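# Sakent Garment Steamer, Tabletop Model

Back in stock for February. Same steamer as before, new longer hose. 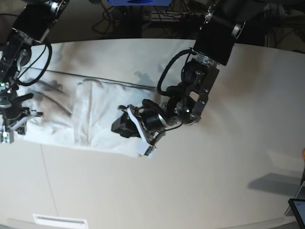

*White cloth, visible creases.*

Small steamer for people who don't want to drag out an ironing board. Sits on a table or counter, hose reaches over, done. I've sold these out of the Rimham shop for a while now and they're the one thing people come back to tell me about, usually because they want a second one for their mom.

**What's in the box**

- steamer base with water tank
- hose and hand piece
- fabric brush (clips on the front)
- heat glove, one size, runs big
- 3 spare tank seals

No hanger pole. If you want the pole that's the Umali floor model, different page, costs more, takes up a corner of your bedroom.

**Quick specs**

- Tank: 20 oz
- Weight: 3 lb empty
- Order no. 554
- Plug: standard US, grounded
- Auto shutoff: yes, when the tank runs low

**Good for**

Cotton shirts, dress pants, linen if you're patient. Table linens. Curtains while they're hanging, though the tank will need a refill halfway through a big pair. Kids' school clothes at 7 am.

**Not so good for**

Sharp pleats. You want an iron for that, a steamer relaxes cloth and that's about it. Also heavy denim, you'll stand there forever. Keep it off suede, anything waxed, and anything with glued-on trim. Check the care tag on silk and test the inside hem first.

**How to use it**

Fill to the line, cold tap water is fine. If your water is hard use distilled, the tank scales up otherwise and you'll be emailing me in six months about white flakes. Click the tank down till it stops. Switch on, wait for the light to go green. Point it at the sink for the first few seconds becuase it spits.

On a table: put a folded towel under the garment. Smooth the fabric with your free hand (glove on!!), then pass the hand piece over slowly without pressing. Flip, do the other side. Let it lie flat until it's cool or you'll put the wrinkles right back in. Bad creases from storage need two passes, sometimes three.

Bare wood tops and steam don't mix. Towel. Please.

**Cleaning**

Empty after every use. Descale with plain white vinegar and water, half and half, run it through, then a full tank of clean water. The Flidia descaling packets work too and smell better. Brush head pops off, rinse it.

**Colors**

Gray or cream. Cream is low, 20 left as I type this. Gray we have plenty.

**Shipping and returns**

Orders in by noon go out same day, later ones next morning. Free over $205, flat rate under that. Returns are fine if it hasnt had water in it. If it's faulty that's different, send it back whatever state it's in and we'll swap it.

Replacement seals and hoses are sold seperately, see Parts. Older hoses do NOT fit this version, the collar is wider. Tell me which one you've got if you're unsure and I'll look it up from your order.

Questions go to Mehwish Malik at the shop counter or through the contact form. Form is quicker, I don't always hear the phone.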